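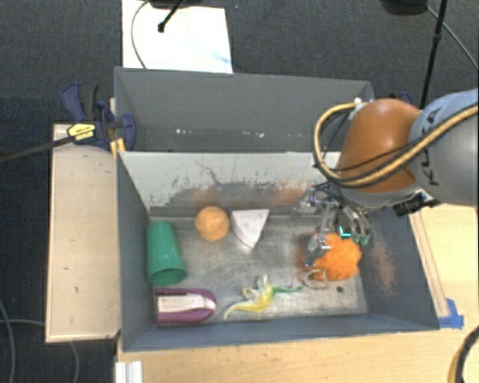 Zübeyde Taşdemir says that an operator needs one morning to learn the hand controller and several weeks to stop hurrying with it, and that the second part is the one customers forget to plan for. Her remark opened the presentation of the Zarkeo teaching program, which Brabec started this August at its workshop in Gillport.

Zarkeo is a set of software and working methods for showing a robot arm how to pick up mixed objects from a bin. The operator can teach in two ways. In the first way, the operator holds the arm near the wrist and leads it by hand to the object. In the second way, the operator sits at a desk and moves the arm and the fingers of the gripper with a hand controller. Both kinds of demonstration are stored in the same format, so a customer can begin with one and continue with the other.

For the first stage, the Gillport team recorded 1560 demonstrations with 206 different objects. The objects were chosen because they are difficult to hold in different ways. Soft toys and tufted balls change their shape when the fingers close. Cups can lie on the side, and then the operator must decide whether to take the rim or the wall. Small balls near a corner leave little space for a finger.

Each demonstration begins with the gripper above the bin and ends when the object is released in the second bin. If the operator loses the object, the recording is not deleted. It is marked as a failed grasp and kept in a separate folder, and the customer decides if it will be used in training.

Leading the arm by hand was preferred for the approach to the bin, where the operator feels directly how near the wall is. Remote control was preferred for closing the fingers, as the hands of the operator do not cover the view of the object. Brabec therefore recommends that new users practice both ways before they choose one for daily work.

The first customer outside of Gillport will be a sorting site in Drevville. Five operators from the site will take part in the training. Every operator will complete 200 demonstrations, first with objects supplied by Brabec and after that with goods from their own line. The sessions are limited to two hours, with a pause in the middle, and no operator teaches more than one session in a day.

Brabec will open the Gillport workshop to interested companies on Friday at 10 a.m. Visitors will be able to try the hand controller and to lead the arm by hand under supervision. Places are limited and registration is necessary. Companies that wish to bring their own objects are asked to send a short list of them with the registration, including the weight of each object.

Registration and press questions: Brabec, Zarkeo program office, Gillport.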